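Print this page | E-mail this to a friend

Taming the cord drawer

December 25, 2021

If your house is anything like mine, there's a drawer somewhere that won't close because it's full of cords. Ours is in the kitchen, under the phone books (yes, I still have phone books), and this morning while the rolls were rising I finally dumped the whole thing out on the bed. New gadgets had been unwrapped, new cords were coming in, and something had to give!

I start by pulling out anything I know is dead. Frayed near the plug, bent plug, bare wire showing anywhere: out it goes. Don't tape it up and put it back, because you'll forget and grab it again in April. Our county drop-off takes old cords along with the batteries, and they go in a shoebox by the back door until I have a reason to drive over there.

Then I sort by the end that goes into the charger or the computer. I used to sort by gadget and it never worked, since half the cords fit three different gadgets and the other half fit something we gave away. Now it's just the flat rectangular kind in one pile, the small oval kind in another, and everything else in a pile I call "ask my nephew."

Hold each one up by the cord, just under the plug, and take a good look before you put it in a pile. I do this by the window, with my reading glasses on.

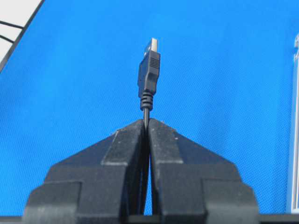 A plain black USB plug. Feel for the little ridges on the housing.

Those ridges are your friend, by the way. When you unplug, pinch the housing there and pull straight back. My mother-in-law yanked hers out by the cord for years and went through chargers like paper towels.

For dust and lint in the plug, use a dry wooden toothpick and go gently, with the other end unplugged from everything. A soft old toothbrush is good for the outside. If the cord itself is sticky, wipe it with a barely damp cloth and let it dry overnight before you use it. Keep the cloth away from the metal.

Coiling: wrap loosely around four fingers, slide it off, and close it with a twist tie or a strip of that hook-and-loop tape from the garden section. Tight little bundles look nice, but they're hard on the cord right where it meets the plug. I put each coil in its own cardboard tube (toilet paper rolls are perfect) and stand the tubes up in a shallow box.

Erlinda Estrella wrote in to say she uses bread tags for labels, one clipped on at each end, with "camera" or "speaker" in permanent marker. I tried it tonight and love it. All my black cords look exactly alike once they're behind the desk!

Next time, the junk drawer above it. I found 5 tape measures in there and I'm not done yet.

Print this page | E-mail this to a friend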